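Robot Club Notes

Well, we made it to the end of the summer session, and I'm writing this with a cold coffee and a very full head. For anyone who joined the list since March: I'm the one who answers the club email and keeps the sign-up sheet, and I get this corner of the newsletter to ramble about what the student teams are up to. So, ramble I will!

The big thing this summer has been the pick-up challenge. Every team gets an arm, a patch of tabletop and a pile of small stuff to grab, and they have to write the code that picks a piece up and drops it in the right bin. Sounds easy. I thought so too, until I spent a whole evening trying to get a gripper to pinch a bit of scrunched paper (it squashes, it rolls, it hides under the fingers) and went home grumpy.

Team Clelora has had the best run so far. They kept a log of every try, good or bad, and they're up to some 2,000 tries now. I love that log. It has notes in it like "too low again" and "why did it go left" and, for one whole page, just "no." They used it to figure out that their arm was coming in too steep on soft things, so they've been teaching it to slant the fingers a little and slow way down for the last bit. It takes forever to watch. I watched all of it anyway.

Team Jemis went another way and spent two weeks on nothing but the camera side. Their thinking is that if the arm knows where the thing is, the grabbing part will sort itself out. We'll see! They do have the neatest code in the club, and they've been really generous about helping the newer kids read it.

Then there's Pai, which started as a team of four and is now a team of seven because people keep wandering over to their table and staying. Their arm still misses more than it grabs, but they laugh the whole time, and their bin-sorting code (the part after the grab) is the best I've seen here.

Satish Iyer came by to give a talk on how to plan a path so the arm doesn't bump its own cables, and he stayed so long taking questions that I had to start stacking chairs around him. If you missed it, his slides are in the shared folder under "Flisus," the name he gave his own first project. Slide nine is the one everybody was taking notes on.

Okay, boring stuff. The final round is on 28 July 2021, doors at five, first run at half past. Family and friends are welcome, and please tell them to wear shoes they can stand in. Teams, bring your laptop charger (you know who you are) and save a copy of your code the night before. If your team changed its name, email me by the weekend so I can fix the score sheet. It's in room 204, same as the practice nights.

I'm also looking for two people to help run the timer. You don't need to know any code at all, you just need to be able to press a button when I yell.
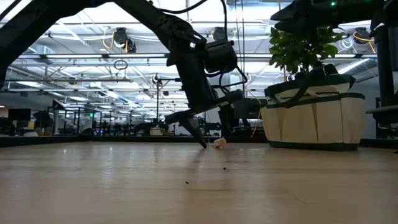 And if you can't do the whole evening, an hour is fine, I'll happily take an hour! Just write back to this email and tell me which one.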